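Ticket: Gripper pads, spares and next year's budget
Opened by: Kristaps Baranauskienė
Queue: Devusell Equipment Requests
Status: Open, waiting on quote
Priority: Normal (could creep up)

Tuesday, July 4, 2023

Hi all! Starting a fresh ticket for this because the old one turned into a conversation about chairs. I'm trying to work out what we need to buy for the hand-held grippers before the January budget, and I'd like to have it written down somewhere that isn't my inbox.

The short version is that the foam on the fingers is wearing. I've been putting it down to heavy use, but I had a proper look and there's a frayed spot on the edge of the left pad where lighter stuff shows through, and on the right one a thin curly bit sticks out toward the middle like a loose thread. The fingers themselves look fine to me, it's the padding I'm worried about.

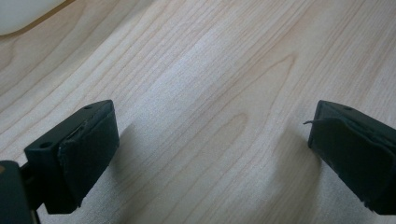

Issue 6

Pads, both fingers. I asked Gristach what they'd charge and they came back with two options (of course). Option one is a pad kit, $100, you peel off the old pads and stick on new ones. Option two is a complete set of fingers with pads already on, $400. My gut says kit, but the last time I did the peeling myself it took me most of an afternoon and I had glue on my elbow. So if anyone has a feeling about what my afternoons are worth, please weigh in!

Update, same day, after lunch: rang Tostley as well. They don't sell pads on their own at all, only the full finger set, and they want $600 for it. The nice woman on the phone said theirs last longer but couldn't tell me how much longer, so I'm leaving them out unless someone has used them and loved them.

Things I've tried so far, so you don't all suggest them:

Trimming the loose bits with nail scissors. Works for a little while, then a new bit comes up next to it.

Super glue on the frayed edge. Goes hard and shiny and then the pad doesn't grip the way it should on that side. Don't do this.

Swapping left and right pads. They wouldn't sit flat, I gave up.

The other half of this ticket is what we're planning for, and I think that matters more than the pads. The Ninh work is moving over to soft items next to the hard ones, and soft things need both grippers in close together. If one pad is rougher than the other, I'd expect the fabric to catch on it. I haven't tested that properly, it's a hunch, but it's the reason I don't want to wait until January for at least one set. 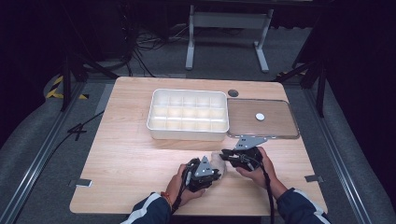
Two-handed hold on a soft item, compartment tray and flat tray behind.

While we're on the table setup, a couple of budget notes I don't want to lose. The compartment tray is fine and can stay, please don't order another one. The flat tray with the clear border is fine too, although it throws reflections along the edges, and I'd be happy with a frosted version if Gristach has one in the catalog. And I'd love something better for the cables. They hang down off both grippers and I'm forever moving them out of the way with my knee. There's a grommet hole in the tabletop but it's behind the trays, so it doesn't help much with anything at the front.

What I'm asking for right now:

1. Approval for one pad kit, $100, out of this year's money.
2. A line in the January budget for one full finger set from Gristach, $400, so we have something to swap in when a kit isn't enough.
3. Another $400 in the same budget for cable arms. That's a guess on my part, I haven't had a quote yet.

So $900 all in, with only the first $100 of it needed now. I know the finger set looks like doubling up with the kit. My thinking is that we keep working on the old fingers with new pads while the full set sits in the drawer, and then a bad day with the glue doesn't stop everything.

Update, end of day: Gristach confirmed they'll hold the kit price for us, but they want a purchase order number before they ship. Could whoever has the login for the ordering page raise one and paste the number under this? I'll fit the pads myself (old shirt this time) and add a note on how long it takes.

Leaving this open until the kit turns up.

Kristaps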